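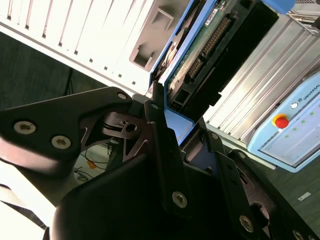
9월, 저녁 7시 조금 넘어서
글쓴이: 티르누센 염색 공방, 쪽 담당
인쇄하기 | 이메일로 보내기

오늘은 쪽물 얘기만 쓴다. 다른 건 내일 쓸래.

아침에 와서 뚜껑 열어 보니 2번 통 냄새가 달라졌다. 어제까지는 그 시큼하고 풀 썩는 냄새였는데 오늘은 좀 달큰한 쪽으로 넘어갔다(사프타 언니는 똑같다고 한다. 언니 감기 걸렸잖아요). 표면에 구릿빛 막이 얇게 떠 있고 거품은 가운데로 모였는데 색은 아직 연하다. 막대로 한 번 저었더니 밑에서 올라오는 물이 누런 초록. 내가 바라던 것보다는 초록이 더 돈다. 노란 기가 더 있어야 환원이 제대로 된 건데, 그래도 그저께 진흙탕 같던 거에 비하면 이게 어디야!

통 상태부터 적어 둔다.
1번 통: 손 안 댐. 겨 넣은 지 얼마 안 됐으니까 주말까지 건드리지 말 것. 넬루 아저씨, 젓고 싶어도 참으세요.
2번 통: pH가 아침에 10.1, 점심 먹고 다시 재니 10.4. 석회를 아침에 반 숟갈 넣었으니 그 영향일 듯. 온도는 아침 26도, 오후 28도.
3번 통: 죽은 것 같기도 하고 아닌 것 같기도 하고. 밑에 적음.

실은 이번에 호누라에서 온 면사랑 그리시데 양모를 같이 넣어 보기로 했었는데, 같이 넣는 건 관뒀다. 라루카가 말려서. 양모는 알칼리에 오래 두면 뻣뻣해지니까 면 먼저 하고 통이 좀 순해진 다음에 양모를 넣자는 거였고, 듣고 보니 맞는 말이라 따랐다. 나는 그냥 한꺼번에 끝내고 집에 가고 싶었던 거지 뭐.

면사는 타래당 100그램으로 감아 놓은 것을 썼다. 정련은 어제 카틴차가 소다 넣고 삶아서 헹궈 놨는데, 헹굼물이 마지막까지 살짝 노랬다고 메모가 붙어 있었다. 호누라 면사가 원래 그렇다. 지난봄 것도 그랬고. 그래서 오늘 아침에 한 번 더 미지근한 물에 담갔다가 꼭 짜서 썼다. 물 먹이는 걸 대충 하면 타래 묶은 자리에 허옇게 자국 남는 거, 우리 다 한 번씩 당해 봤죠.

담금 기록. 첫 번째 5분, 꺼내서 바람 10분. 꺼낸 순간은 연두색이다가 눈앞에서 청록으로 넘어가는데 몇 년을 봐도 이 순간은 안 질린다. 두 번째도 5분에 바람 10분. 세 번째는 욕심내서 8분 담갔더니 바깥쪽 가닥만 진해지고 속은 별 차이가 없었다. 오래 담근다고 진해지는 게 아니고 횟수로 쌓아야 한다는 걸 벽에 크게 써 붙여 놓고도 또 이런다. 네 번째부터는 다시 짧게, 3분씩. 여섯 번까지 하고 멈췄다. 통이 지쳐 보였다. 막이 얇아지고 물이 파래지기 시작하면 더 해 봐야 겉에 묻기만 하지 문지르면 다 빠진다.

타래 번호 607이 제일 잘 나왔다. 이건 견본으로 따로 빼서 서랍 위 칸에 넣어 둠. 다른 데 쓰지 마세요. 특히 단추 달 때 실 없다고 끊어 가는 분, 누군지 안다.
타래 121은 묶은 끈이 너무 조여서 허리가 잘록하게 하얗다. 버리긴 아깝고, 틴쿠차 아주머니가 일부러 저렇게 하려면 더 힘들다면서 양말 짜게 달라고 하신다. 드렸다. 양말 나오면 나도 한 번 신어 보고 싶다.

3번 통 얘기. 색이 짙은 남색이고 저어도 바닥까지 그냥 남색이다. 환원이 안 되고 있다는 소리다. 냄새도 거의 없다. 의심 가는 건 두 가지인데, 하나는 밤에 창문 열어 둔 날 온도가 뚝 떨어진 것(아침에 19도였다!), 또 하나는 내가 먹이를 너무 안 준 것. 밀기울을 33그램만 끓여서 식힌 다음 넣고 담요로 둘둘 감아 놨다. 한꺼번에 많이 주면 확 시어져서 pH가 무너지니까 오늘은 이만큼만. 내일 아침에 변화 없으면 꿀을 조금 넣어 볼까 한다. 넬루 아저씨는 맥주를 붓자고 하는데 아저씨는 모든 일에 맥주를 부으려고 해서 참고만 하겠음.

그리고 저을 때 제발 천천히. 통 가장자리를 따라 한 방향으로 돌리고 막대는 물 밖으로 빼지 말고 그대로 멈추기. 퍼덕퍼덕 저으면 공기가 다 들어가서 하루 치 환원이 날아간다. 어제 2번 통 표면에 흰 거품이 잔뜩 있던데 누가 그랬는지는 묻지 않을게요. 나일 수도 있고.

헹굼은 찬물 세 번, 식초 아주 조금 탄 물에 한 번, 다시 찬물. 마지막 물에도 파란 기가 있었는데 이 정도는 늘 나온다. 널 때는 그늘 쪽 줄에만. 햇볕 쪽 줄은 바르부 씨네 커튼이 걸려 있기도 하고, 덜 마른 쪽물 타래가 거기 닿았다가는 내가 커튼 값 물어야 한다. 라루카가 자기 엄마 커튼이라고 이미 두 번 말했다.

마찰 시험은 흰 천으로 열 번 문질러서 봤다. 607은 거의 안 묻어남. 여섯 번째 담금까지 간 다른 타래들은 살짝 묻어난다. 마르고 나서 다시 해야 제대로 된 결과니까 일단 임시로만 적는다. 흰 천 조각은 이 공책 뒤에 스테이플러로 찍어 놨으니 떼지 말아 주세요.

양모 쪽은 준비만 했다. 그리시데 양모가 생각보다 기름이 많아서 미지근한 물에 중성세제로 두 번 빨았는데도 손에 미끈한 게 남는다. 세 번은 빨아야 할 듯. 물 온도 갑자기 바꾸지 말 것, 비비지 말 것(작년에 펠트 한 장 만들어 낸 사람이 하는 말입니다). 양모 넣을 때는 2번 통 pH를 9 근처까지 내려놓고 시작하고 싶은데, 그냥 두면 며칠이면 알아서 내려올 것 같다. 서두르지 않기로.

카틴차한테: 견본 카드에 붙일 실은 길이를 손가락 한 뼘으로 맞춰 주면 좋겠어. 지난번 건 길이가 제각각이라 색이 이어지는 게 잘 안 보이더라. 그리고 담금 횟수를 연필로 써 줘, 볼펜은 물 튀면 번져서 읽을 수가 없어. 내 글씨가 더 문제라는 건 나도 안다.

살 것: 석회 작은 봉지, 고무장갑 중간 크기(큰 건 물이 들어온다), pH 시험지. 시험지는 이제 거의 바닥. 밀기울은 아직 있다.

내일 할 일
- 오자마자 3번 통 온도부터. 담요 걷기 전에 잴 것
- 2번 통은 쉬게 하기. 젓는 건 저녁에 한 번만
- 양모 한 번 더 빨기
- 마른 타래 무게 다시 재기
- 사프타 언니가 물어본 숄용 실, 중간 파랑으로 할지 제일 진한 걸로 할지 답 받기. 언니는 두 개 다 보고 정하겠다는데 그러면 내가 두 번 염색해야 하잖아요

추가, 8시 반. 가기 전에 3번 통 담요 밑에 손 넣어 보니 미지근하다. 냄새는 아직 모르겠음. 손톱은 또 파랗다.

인쇄하기 | 이메일로 보내기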